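Jultov opens orders for home robot simulation kit

Jultov has started taking orders for Triltico, a software kit that lets developers practice household jobs with a simulated two-armed robot before they try them on a real one. The company announced the release on 4/20/19.

The kit comes with 9 furnished homes and 580 tasks, most of them involving doors, drawers and kitchen cabinets. Users can drive the robot by hand, record the result and replay it with different settings. A single-seat license costs $1,362 and includes a year of updates.

Mebrat Mamo, who manages the product, said drawers took up more of the team's time than any other item. "A low drawer with no handle is a hard job for a gripper," Mamo said. "You have to find the lip, and you have to do it without bumping the top."

Shiferaw, a small developer of service robots, tested the kit before release. Its lead engineer, Kerubo Laizer, said setup took around 7 hours, longer than she had expected, and that the manual was thin on joint limits. She said the drawer tasks were the most useful part and that her group would buy two seats.

Triltico does not model liquids or cloth, so jobs such as wiping a counter or folding towels are not included. Mamo said cloth is planned for an update in October. Liquids have no date.

Schools can ask for a lower price by writing to the sales office. Orders placed now will be filled in the order they come in, and a trial version with one home is free to download.

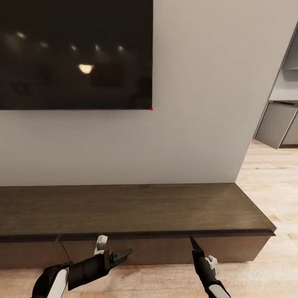

Jultov | Simulation Products Team
Both grippers at the front of a low console in one of the Triltico living rooms.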